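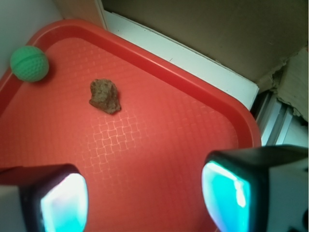 My rock tumbler leaves everything dull, and I would like to know which step I'm getting wrong. I bought an Orkus with a 3 lb barrel in May and have run two batches in it, all material I picked up along the creek outside Virnov. Most of it is tan or gray. A few pieces are like the small one on the tray, brown with reddish patches and a rough, pitted surface. I don't know what those are.

I ran coarse grit for 7 days, then medium, then 600, then the polish that came in the kit. After coarse the shapes looked good. After 600 they looked smooth when wet. After polish they looked exactly the same as before polish, and once dry they had a gray film I could scrape with a fingernail.

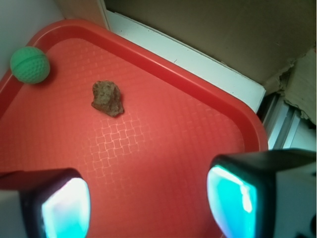

I rinse between steps with the garden hose and use the same barrel for all of them. The barrel is a bit over half full. I have not used any plastic pellets. The kit instructions are one folded sheet and they don't say anything about filler. Do I need a better polish, or is it the rocks?

Posted by Nosipho Mokoena, 2022-07-19

Wenceslao Espinoza

It's the rocks. Creek rock is mostly junk. Buy a bag of rough agate.

Abimbola Onuoha

I wouldn't buy anything yet except pellets. Two things in your post would cause this by themselves.

The first is leftover grit. A hose rinse takes the slurry off the outside but leaves coarse grit in pits and cracks, and also in the groove where the barrel lid seats. A few grains of that in the polish step will scratch the whole load. Go over each rock with an old toothbrush, then run the barrel for an hour with water and a little plain bar soap, no grit. Do that after every step. Keep a second barrel just for polish if you can find one at a fair price. 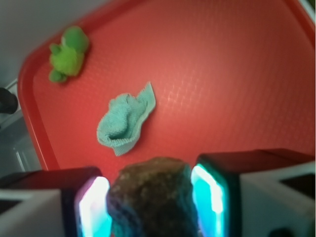

The second is the fill. You want the barrel two-thirds to three-quarters full. Under that, the rocks drop instead of sliding and they bruise each other. Pellets make up the difference and cushion the load. Rinse them in a strainer and keep a separate bag for each grit.

Pull out anything still pitted after coarse and put it in the next coarse batch. I have pieces that went through four times. If one never gets smooth, leave it out – it will carry grit into every step you put it in.

As for the film, it's probably dried slurry. The soap run usually takes it off. And please don't pour any of the slurry down a sink. It sets up in the trap. Mine goes in a bucket, I let it settle, and the mud goes out with the trash. 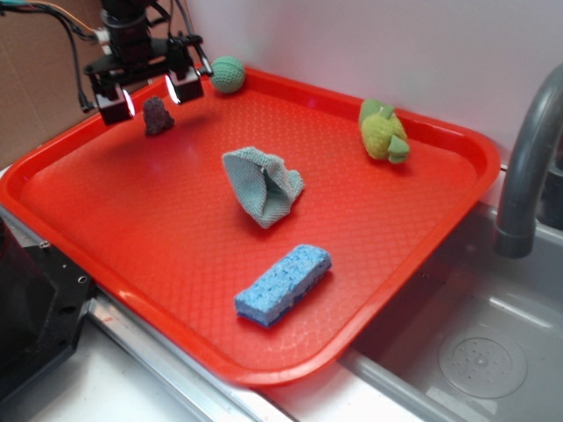 Red tray on the counter by the sink.

Chiamaka Ogbonna

Agree with Abimbola on the soap run. One more thing is hardness. Try scratching each rock with a steel knife. If the knife leaves a groove, it is too soft to share a barrel with quartz or agate and it won't take much of a polish anyway. Sort into hard and soft piles and tumble them separately. I can't tell you what the brown ones are without a fresh broken surface to look at. Crumbly ones I put back outside.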